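Open day at the Lendarari repair and reuse hall

We went through on Tuesday, September 17, 2024, and I'm still going on about it at dinner! Lendarari takes in old leads and hook-up wire from the Gusport sheds, 800 kilos last year according to the sign at the door, and sorts the lot by colour so it can be used again.

The wire corner

I could have stayed at this table all arvo. Thin red, green and black wire comes in knotted together, and the shallow trays wait along the back for it. 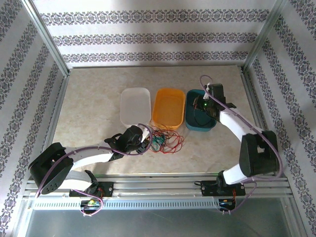

A tray for each colour

The colours look gorgeous once they're apart – loose red loops in the orange tray, a green tangle in the white one, and a crinkly little bundle of green still on the tabletop in front. Sorted wire goes to the Gidik craft room and to Longo, where the kids make circuits with it. (My favourite stop of the day, and I'd driven 124 kilometres for it.) 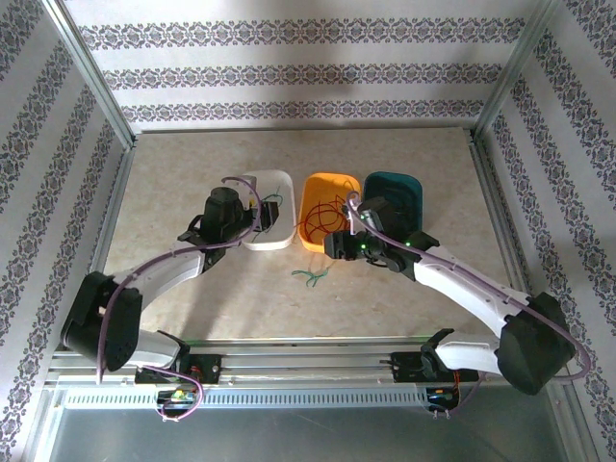

Can you take wire home?
Visitors can buy a mixed bag for $4 at the front counter, and the next open day is in December.

Parking is on the grass behind the hall. Bring a hat.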